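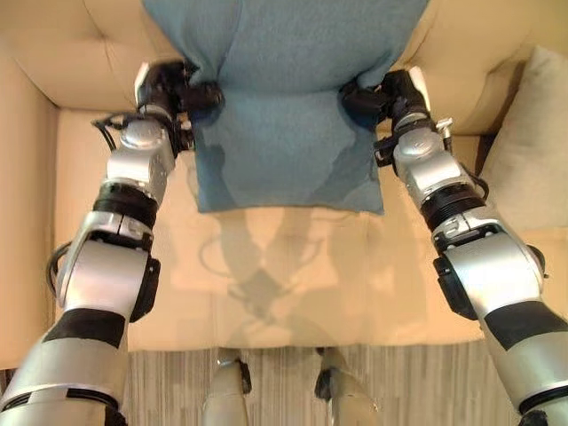

Letting go of both corners in the same instant is what ruins it, according to a comment left under my last post, and I should be telling the grippers to open one after the other. I've tried that on and off for a fortnight now and I'm not sure I believe it any more, so I'm asking the whole room this time!

For those who haven't followed along, the robot is called Illia and lives in my front room, apart from the odd outing to the shared workshop in Plandley when I need the big bench. The job I've set it is a very humble one. It picks up a cloth by the two top corners, holds it out over the sofa seat, lowers it until the bottom hem touches, then walks the top edge back so that the whole thing ends up lying flat. Holding it up is fine. It'll stand there with the teal cloth spread between its grippers for as long as I like, and I find that terribly satisfying to watch with a cup of tea.

The trouble is the last part. When the hem meets the cushion it sticks, the middle sags and doubles over on itself, and I get a fat crease running across one side before the arms have moved back at all. Opening the grippers one at a time helps with the heap but pulls the whole cloth round at an angle. I have the arms waiting 2000 milliseconds after first touch, which I picked because it was a nice number. The wrists run off a Kenard board and I can read motor current from it, though the readings jump about so much that I've never done anything useful with them.

Is this a timing problem, or am I lowering it wrongly to begin with? I'd dearly like to have it behaving by October, when we have the open evening at the workshop and I've rashly promised people a demonstration.

gatepost_hums, 8/18/22

slowsolder

Lovely project, and a very familiar crease! I think you're lowering it wrongly, if you'll forgive me. You say it comes down and then goes back, as separate moves. Try making them a single move. As soon as the hem touches, the grippers ought to be travelling backwards already, so that the cloth is being drawn across the seat all the way down and never gets the chance to fold under. Think of how you'd put a sheet on a spare bed without walking round to the other side.

I'd get rid of the pause altogether while you're testing. All that waiting gives the sag time to settle into a proper fold, and once it's there a gentle pull won't take it out again. You can always put a little one back later.

The other thing I'd look at is how tightly the cloth is held between the grippers. If it's pinched and gathered at the corners then it isn't as wide up there as it looks, and the slack has to go somewhere, usually into the middle. Bring the arms apart very slightly after the grip closes, stopping when the top edge comes level, and do it slowly or you'll have a corner out. I did mine in small steps with my hand on the off switch, feeling rather silly, and it made more difference than all my clever timing.

As for the order of release, I open both together, but only when the grippers are so low that they're nearly brushing the upholstery. From that height it hardly matters.

tin_whistle_ed

what cloth is it? my tea towels are no bother and the fleecy ones are hopeless. try a tea towel

porridge-and-pulleys

I agree with most of what slowsolder says, but please don't give up on the current readings. Mine were dreadful on the Kenard too until I averaged them over a short stretch and took away the value from just before the lowering starts. What's left is small but it does dip when the hem lands, and you can start the backward move from that instead of guessing the height. Soft cushions give a bit, so a fixed height will always be slightly off.

There's a long thread on this, number 1227 in the old archive, where somebody did the same with a Căpraru driver. The middle pages wander off into an argument about cable ties, so skip those. The filter settings are near the end and I used them more or less as they stood.

Do one corner at a time with the averaging first, left then right, and write down what each settles at. My right wrist reads higher than my left with nothing in it, and I spent a whole weekend blaming the cloth.

gatepost_hums

Thank you all, this is so kind. I took the pause out this evening and ran the down and back as a single sweep, and the crease is smaller and has moved towards the front edge, so something's changed! I haven't touched the spacing of the arms yet. The averaging will have to wait until I can find the notes I made on the wrist board, which I suspect are still on the big bench in Plandley.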